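Bras robot maison : il ouvre le tiroir du bas mais rate la poignée une fois sur deux au retour

Posté par Ha-neul Jang le 21/2/20
Catégorie : Ateliers partagés > Bras et pinces

Bonjour à tous ! Je bricole depuis l'automne un bras à l'atelier de Gultitz (celui du fond, avec la table blanche pour ceux qui connaissent) et je bute sur un truc bête. Le but : ouvrir un tiroir, mettre un cube en bois dedans, refermer. Je vous mets les vues, les deux premières côté tiroir ouvert et la dernière au poignet :
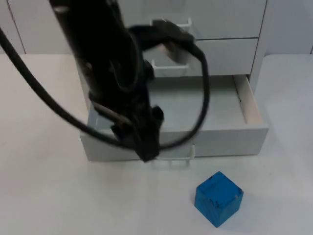
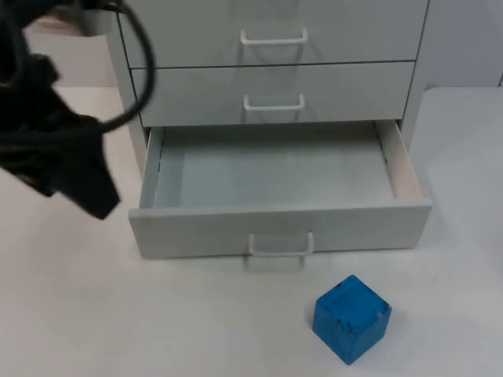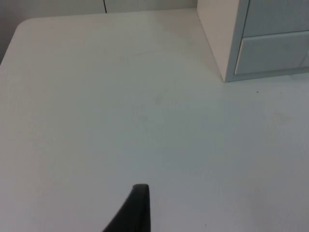 Pour l'ouverture, aucun souci, les doigts passent dans la poignée en U, je tire, ça vient tout seul. C'est pour refermer que ça se gâte. Je renvoie le bras à la position mémorisée et il arrive parfois trop bas, tape dans la poignée et décale tout le meuble (qui est léger, c'est un petit bloc à trois tiroirs). Après, forcément, toutes mes positions sont fausses et je dois tout reprendre à la main.

J'ai déjà essayé de ralentir, c'est mieux mais pas guéri. J'ai aussi refait le zéro des axes, deux fois. Le programme tourne sur une carte Grelamo, firmware 2731, et je n'ai touché à rien d'autre. Est-ce que je dois fixer le meuble à la table ? Changer les doigts ? Ou est-ce que ça vient des câbles ? Ils font de grandes boucles à côté de la pince et je me demande s'ils ne tirent pas dessus. Merci d'avance, je voudrais que ça marche pour la journée portes ouvertes de mars !

Byung-chul Jang
(Non, on n'est pas de la même famille, on me pose la question à chaque fois !)

Alors moi je commencerais par les câbles. Tes boucles sont très larges, et quand le poignet tourne, ça fait ressort. J'ai eu exactement ça à Arnurport : le bras tombait juste le matin à vide et faux dès que je remettais la gaine. Essaie de ramener le câble le long du segment du haut avec des colliers en velcro, en gardant du mou seulement au niveau du poignet. Pas de serre-câbles en plastique, tu vas les couper dix fois avant de trouver la bonne longueur.

Ensuite, pour refermer, pourquoi tu repasses par la poignée ? Pousse la façade ! Doigts fermés, tu te places devant le panneau, bien au-dessus de la poignée, et tu avances tout droit. Tu te fiches d'être un peu trop haut ou trop bas, il y a de la marge. Garde la poignée pour tirer, c'est tout.

Et oui, fixe le meuble. Du double-face mousse dessous, ou une cale vissée derrière si l'atelier veut bien qu'on perce la table (chez nous c'était non). Et une fois qu'il est fixé, réapprends toutes les positions dans la foulée, pas la moitié un jour et l'autre le lendemain.

Dernier point, regarde ta vitesse d'approche. Sur ma carte, à 1149 pas par seconde je perdais des pas sur l'épaule, à 700 plus jamais. Les chiffres ne seront pas les mêmes chez toi, mais descends franchement pour voir, et remonte petit à petit.

visiteur_gultitz
Pareil ici, double-face et basta. Par contre dégraisse la table avant, sinon ça se décolle.

Ha-neul Jang
Super, merci ! Je n'avais même pas pensé à pousser la façade, je m'étais mis en tête de faire l'aller et le retour pareil. Je passe à l'atelier avec du velcro et du double-face et je reviens vous dire. Byung-chul, tes colliers, tu les mets tous les combien ?

Byung-chul Jang
Un en haut, un au coude, un juste avant le poignet. Et laisse le bras faire toute sa course à la main, moteurs coupés, avant de serrer le dernier !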